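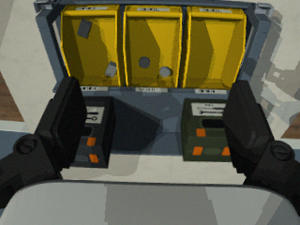

A parts count is only as good as the bin locations behind it. Most stock errors reported to the Sedberg support desk start with a part put away in the wrong place, and the count is simply where the error shows up. Bins should be set up so that a picker can check the contents before reaching in. Yellow bins tilted back in a row, each with a small white label on its upper rim, meet that requirement: the label and the contents are read from the same position. The questions below cover cycle counting for small parts in the Sedberg stock system.

3 min read

What is a cycle count?

A cycle count is a scheduled count of part of the stock. A full physical inventory covers every location at once and normally requires picking to stop. A cycle count covers a short list of locations and can be done during a shift.

How often should each part be counted?

Sedberg sorts parts into three classes by annual usage value. Class A is counted every month, class B every quarter and class C once a year, usually in December. The schedule can be changed under Count Settings. Sites with more than 1,000 active part numbers should spread class C over the full year.

What tolerance should be used?

The default is 2 percent for class C and zero for classes A and B. Fasteners counted by weight may need a wider tolerance - check the sample size on the scale first. A sample of 20 pieces is the minimum the system accepts.
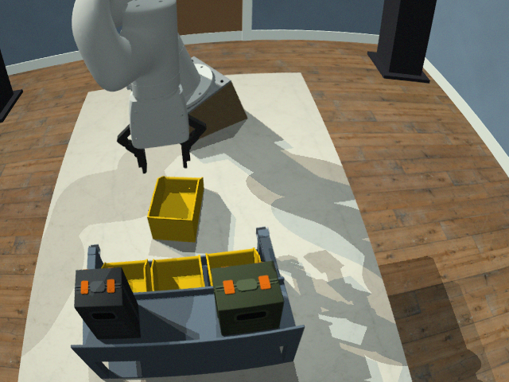
Tolerances apply to quantity only. A part found in the wrong location is always logged as an exception, even when the total is correct.

Can two part numbers share a bin?

Yes, if the bin has a divider and each side has its own location code. Undivided shared bins are blocked by default.

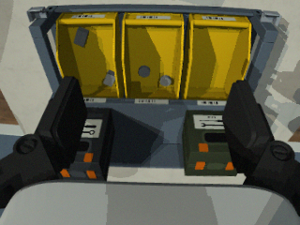
Sumaiya Bepari
Inventory Systems Analyst

What happens when a count fails?

The location is locked and a recount is assigned to a different user. If the two counts agree, the system posts the adjustment. If they do not, the location stays locked until a supervisor enters a reason code.

Why does my count sheet hide the expected quantity?

Blind counting is on by default. Users who can see the expected figure tend to confirm it. Supervisors can turn the setting off for a single sheet - it cannot be turned off for a whole site.

Can I import counts from Rurnard scanners?

Yes. Export the file as comma-separated text and keep the header row. Location codes must be in the first column. Leading zeros are dropped if the file is opened and saved in a spreadsheet first.

Are open picks included in the count?

Parts that have been picked but not shipped are subtracted from the expected quantity. Close or cancel stale picks before printing the sheet.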